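Wooden Table Care: Common Questions
Lunddale Table Shop
Last updated April 16, 1999

What finish is on my Lunddale table?
Tables in the Cusach line are oiled with Vinora, our own blend. Tables in the Horrocks line are varnished. If you are unsure which you own, look for the line name stamped under one end. Most of this page is for oiled tables.

How do I clean it day to day?
Use a damp cotton cloth and then a dry one, going with the grain. A drop of dish soap is fine for grease. Do not use spray polish with silicone in it. It gets into the wood and later coats of oil will not take.

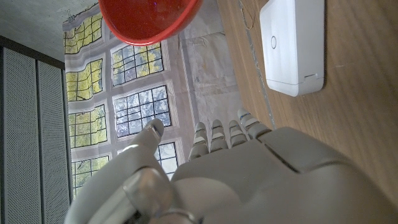 Wooden table and cloth backdrop, with a robotic hand in front.

How often should I oil it?
Twice a year for a table in daily use. Many people do it in spring and again in December, before the holidays. Put on a thin coat, wait 10 minutes, and wipe off everything that has not soaked in. Spread used rags flat outdoors to dry before you throw them out — oily rags left in a heap can catch fire on their own.

Will oiling make the table shiny?
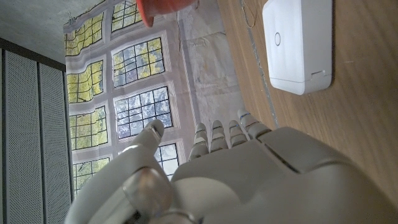 Vinora dries to a low sheen, and extra coats will not change that much. If the top looks glossy or feels sticky, oil was left standing on it, and you should rub it down with a pad and a little fresh oil. For an idea of how flat a matte surface looks, the smooth off-white shell of the robotic hand is a fair guide. Customers who want a real shine should ask about the Horrocks tables.

Can I put tape on the top?
Yes, for a short time. Wait until a new coat of oil has had two weeks to harden. Pull the tape back slowly and low to the surface. Leftover glue comes off with mineral spirits on a rag. Test a spot underneath first.

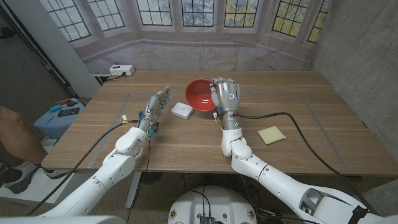

Gray tape laid out in a rectangle on a wooden tabletop.

How do I take out a water ring?
Leave it alone for a day or two, as light rings often fade. If it is still there, sand the whole top with 500 grit paper, always with the grain, and oil again. Sanding only the ring leaves a pale patch.

Dishes and vases should have felt or a mat under them.

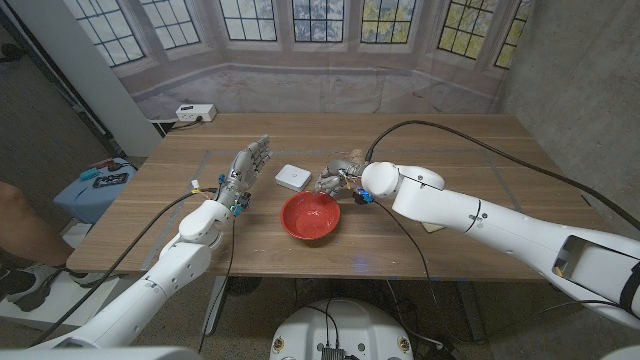 Unglazed pottery is the worst for this, and so are flowerpots with a saucer that sweats underneath. Lift things now and then and check.

Do you repair tables?
We do. Yolandi Sibiya handles repairs at the shop, and Danjuma Haruna can give a price on refinishing if you bring in the measurements. We do not work on veneer.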